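Notes from May, mostly on doors and handles, with a section on soft toys at the end.

I have been working through the small cabinet from the hallway, the one that holds the toys, hats and whatever else lands there. It was a Flurcombe unit, bought second-hand, and the carcass is sound. The door was the problem. It had been rehung at least twice before it reached me, and the screw holes on the hinge side had stopped holding anything. My plan was to fill and redrill the hinge side, check the handle fixings while the door was off, and then decide which toys go back inside.

The filling is simple if you don't rush it. I drilled each stripped hole out clean, glued in a short length of dowel, and left it overnight. Trimmed flush the next morning with a flush-cut saw, then a light pass with 120 grit. I have tried the matchstick method on other jobs. It holds for light doors, but this one gets opened 40 times a day in a bad week, and I didn't want to do the work again in the fall.

The hinge spacing came out at 800 mm on the old marks. I kept it. Moving the hinges would have meant new mortises in the carcass as well, and the old ones were cut neatly enough to reuse.

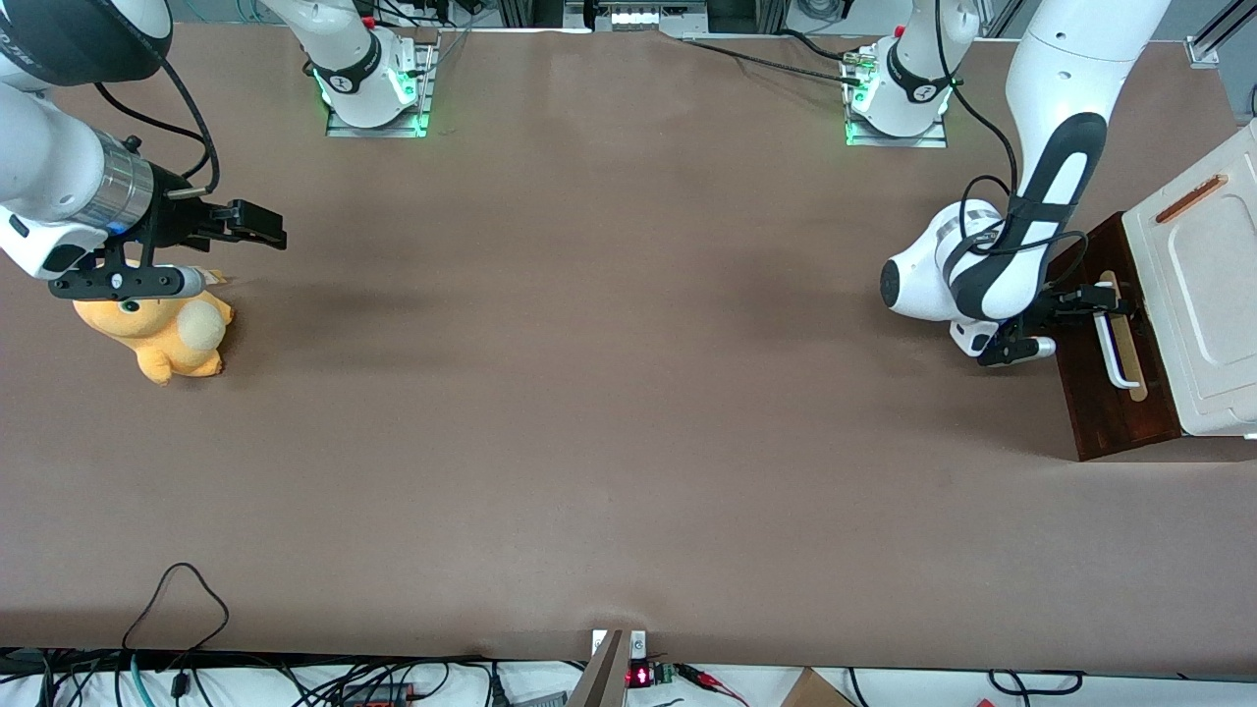
Handles fail in a predictable way. The fixing loosens slightly, the handle rocks, and the rocking wears the hole until no amount of tightening helps. A bar handle spreads the pull over two points and usually outlasts a knob on the same door. It also tells you early when something is moving, as long as you test it along the bar and then across it. The white bar on the dark reddish-brown panel sits in a long rounded slot, tan against the darker face, so any shift would be easy to spot against the slot edge. I like that arrangement and would choose it again over a surface-mounted pull. The one drawback is cleaning. Dust collects in a recess like this, and a cloth over a blunt plastic scraper is the best tool I have found for it.

For the fixings I went with Dundel machine screws and a drop of medium threadlocker. The originals were a fraction too long, and I suspect a previous owner had packed them with washers and then lost the washers. Tighten by hand, stop at firm, and check again after a week. Power drivers are how these holes get ruined in the first place.

Order of work, for anyone doing the same:

1. Take the door off and label the hinges top and bottom.
2. Drill out and plug the stripped holes.
3. Check the handle for rocking in both directions.
4. Redrill the pilots using the hinge itself as the template.
5. Rehang with one screw per hinge, check the gap, then add the rest.

Step 5 saves the most time. With one screw per hinge the door can still be nudged, and a gap that is wrong at the top can be corrected without pulling everything out.

The toys were the slower half. I kept a simple log: item, condition, wash method, keep or pass on. Seams get checked first, then anything small that is stitched or glued on. Claws, toes and eyes are the usual weak points – a firm tug on each is enough. Tags stay on for as long as they can be read, since the wash instructions are the only part of the label I ever need. The yellow plush has its little white tag sewn to the underside, and it went down as a keep.
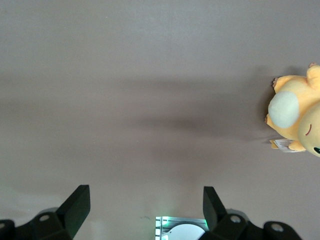
## Washing and storage

Small plush goes in a zipped mesh bag, cold water, gentle cycle, low spin. I use Piveo liquid at half the suggested dose, as full dose takes a second rinse to clear. Pale patches next to strong colors get a damp cloth test on the underside before anything goes in the machine.

Drying takes longer than the surface suggests. The outer fabric feels dry well before the filling does, so I weigh each toy before washing and again while drying. One small bear read 74 g before the wash and 132 g when it came out of the machine. It went back on the shelf when it read 74 g again.

For storage I'm using two shallow Malabanan bins on the lower shelf. Deep bins get emptied onto the floor every time somebody wants the item at the bottom. The upper shelf stays for hats. I still need a softer bumper for the door, probably 2 mm felt, and the top hinge wants another quarter turn.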